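Gripper jaws do not let go of dark cloth after closing

Hand-held gripper, parallel jaws, cloth picking on a bed. The jaws close well, but they do not release.
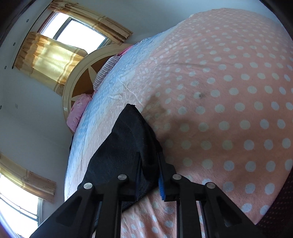
Details of the problem

Posted by Sawatzky, 22 Feb 2019

Hello all. I use a hand-held gripper with two parallel jaws for picking up clothes and bedding. One jaw has a strip of blue bristles on the inner face. For smooth cotton I have no problem. With dark cloth that is a little fuzzy, the gripper takes a fold and holds it, but when I release the trigger the jaws open only 7 mm and then stop. I have to pull the cloth out with my fingers. Last week the jaws closed again while my finger was between them. It was not a bad injury, but I was scared, and I want to understand it before I continue.

What I checked already: the battery is full, the bolts are tight, and the trigger cable has no visible damage. The fault came after almost 700 closings. Without cloth the jaws open fully every time. Is it the bristles, or is it the motor?

Answers

flurkden

First thing, please do not put fingers between the jaws when the power is on. Switch it off, take out the battery, wait 10 seconds, and only then pull the cloth. My unit has a capacitor on the board and it can make one more movement after the switch is off.

About your fault, I think it is the two things together. The bristles catch the fibers of fuzzy cloth, so the opening needs more force. The controller sees high current, decides that the jaw is blocked, and stops. After this stop my old firmware went back to the last command, which was "close". I believe it is the same with yours. You can test it in this way:

Remove the bristle strip and try the same cloth. If the jaws open fully, the strip is the cause of the high current.
Look in the log for a current error at the moment of opening. On my unit it is code 142.
Set the action after a blocked jaw to "motor off". Do this also if the test shows nothing.

When you put the strip back, comb it first with an old toothbrush. Mine was full of lint near the root, where it is difficult to see.

bredham_2

same here, i changed the strip for plain rubber and it works ok. but rubber slips on thin sheets

flenport

I do not agree that it must be the strip. Check the guide rail also. When the jaws pull on a heavy fold, the load comes from the side, and a dry rail can stick only under this load. This explains why it opens well without cloth. Clean the rail and put a very small amount of grease. Too much grease will go on the bedding, and it is hard to wash out.

Sawatzky

Thank you for the answers. I found code 142 in the log, four times on the same day. The setting was "retry last command", so I changed it to "motor off". The rail I will clean on the weekend and I will write here what I find.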